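The arm at station 8 stopped at ten past four in the morning with its fingers shut, and it would not open them.

Ariel Baluyot was on her own in the hall. She had worked nights at Grurbridge for two winters and had seen the arms stop before, mostly for cables. She pressed the hold button, waited for the amber lamp and read the panel. It said 214. She looked up 214 in the binder. The binder said grip force out of range, call the day engineer.

She rang Noel Sarmiento. He answered on the sixth ring.

"Is it holding anything?" he said.

"One of the Drerkow trays. It's bending it."

"Bending it how much?"

"I can hear it."

He told her not to put her hand in. She said she had no plans to. He told her again anyway, and then he asked what the last line of the log was. She scrolled back. The arm had been told to close until it felt 37. It had closed, felt nothing, and gone on closing.

"So the pad's dead," she said.

"Or the wire to the pad. When did Policarpio change it?"

She found the sheet taped inside the cabinet door. The left pad had been changed in December, at 188 hours, and the box for the check afterwards was blank. She read this out. Noel was quiet for a bit and she could hear him filling a kettle.

"Cut the air," he said. "Main valve first, then bleed it. Stand on the cabinet side. It'll let go all at once."

She turned the valve and opened the bleed. The air went out with a long hiss. The fingers sprang apart and the tray dropped, hit the bench and broke in two. One half slid off on to the floor and stopped against her boot.

"What was that?" said Noel.

"The tray."

"Are you all right?"

"I'm fine. It's broken."

"Leave it where it is. Hang a tag on the valve and lock the gate. I'll be in by six."

She wrote the tag with a marker that was running out and had to go over the letters twice. Then she walked down the line to Oltitz, the newest of the arms and the only one with a name, and opened its cabinet. Same sheet, same month, same blank box. Oltitz was working well enough. It picked up a tray, turned it and set it down, and reached for the next one.

She watched it do four more. Then she pressed hold on that one too, and went to find another tag.

More stories
The Ferry Clerk
Cold Store
Two Keys for the Pump House
What the Surveyor Left
Night Bus to the Reservoir 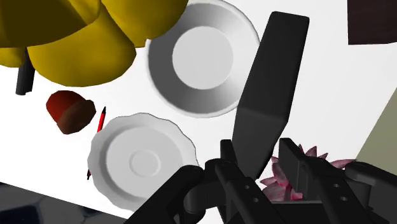
Why would a gripper keep closing when it has already got hold of something?

Usually the control program is waiting for a force reading that never comes. If the sensor pad or its wire has failed, the reading stays at zero and the fingers go on squeezing until they reach a limit on travel, time or motor current, if one has been set.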